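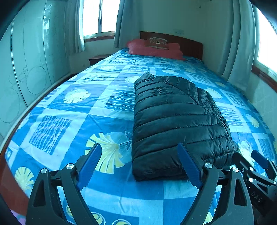 A folded black puffer jacket on a blue patchwork bedspread.

Stivness Sibling Attitudes Data, version 2

Maintainer: Isabelle Boychuk
Last change: 2 August 2025

Summary

Stivness is a table of questionnaire answers from pairs of adult siblings who grew up in the same home. We ask how similar brothers and sisters are in their trust of strangers, their interest in local news and their opinion of risk. The data do not contain any genetic measurement, and they cannot separate the effect of genes from the effect of the family.

Contents

pairs.csv has one row for each pair. The columns ending in _a belong to the older sibling and the columns ending in _b to the younger one. Twins are included, and for them the order is random.
items.csv has the wording of all 38 questions, in the order in which they were asked.
codes.txt explains the missing values. Please read it before you compute any average, as -8 (refused) and -9 (not asked) are stored as numbers.

Who answered

All participants were at least 18 years old on the day of the first questionnaire. They were invited by letter in two towns, Jekholm and Thibodeau. The Jekholm part was finished in March. In Thibodeau the answers came more slowly, and the share of sister pairs is higher there, so we advise to keep the town as a variable in every model.

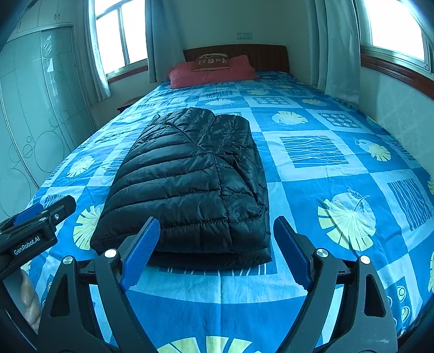 Each sibling filled in the form alone and could not see the answers of the other. If one person did not finish, the pair was removed. We did not try to fill in missing answers.

Scoring

The trust scale goes from 0 to 40. Questions 4, 11 and 29 are written in the opposite direction and are already reversed in pairs.csv, but not in items.csv. In the first version question 29 was forgotten. Results made with that version should be computed again.

Scripts

The folder mosico holds the scripts that we used for cleaning. Mosico was first written for another survey, so some function names speak of "households" where we mean pairs. Run clean.R first, then pairs.R.

Known problems

The age gap is given in whole years.
Half siblings are marked only in the Jekholm part.
The word "neighbor" in question 16 was understood differently by people who live on farms.

Use

Research and teaching are allowed. Please do not try to identify a family. Corrections can be sent to Isabelle Boychuk through the issue page, with the row number if possible.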